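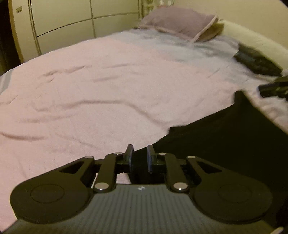 One participant in the Kuipers building wrote in her diary that she had never folded laundry on a table in her life, and that the bed was simply where the clean things went. Of the 40 households in our study, 30 gave the bed as their usual place for folding. The rest used a sofa, a kitchen table or the floor.

### 4.2 The bed as a work surface

Earlier work on domestic laundry (the Bonetti survey in particular) treats folding as a task done standing, at a surface of waist height. Our diaries do not fit that picture well. A bed is low, soft and often already covered with a blanket, so the cloth cannot be pressed flat in the same way. Participants got round this by lifting the item, pulling it straight between two points and laying it down again. Several did this more than once for a single garment.

Dark items were mentioned often. Seams and hems are hard to find on plain black cloth, and 3 households said they left such items until last. A pale cover was thought to help – the outline shows up better against it – though no one reported choosing bedding for that reason.

Figure 3. Dark cloth held at two points above a bed with a pastel cover and a mauve-pink pillow. 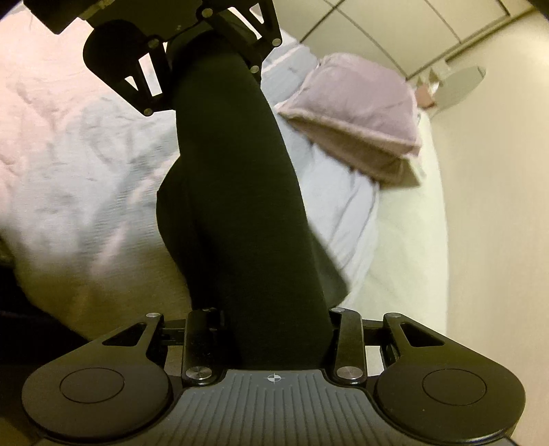

Long pieces raised a further problem. When a piece is held only at its ends the middle sags or bunches, and a loose corner may swing out to one side. In the diaries this was described as "fighting with it" or "starting again". Households that folded lengthwise first reported fewer restarts than those that folded across, but the groups were small and we do not press the point.

Time per item varied a good deal. Most shirts took about 20 seconds, while sheets were rarely timed at all. The Fukex diary form had no separate line for bedding, and we changed this before the April round.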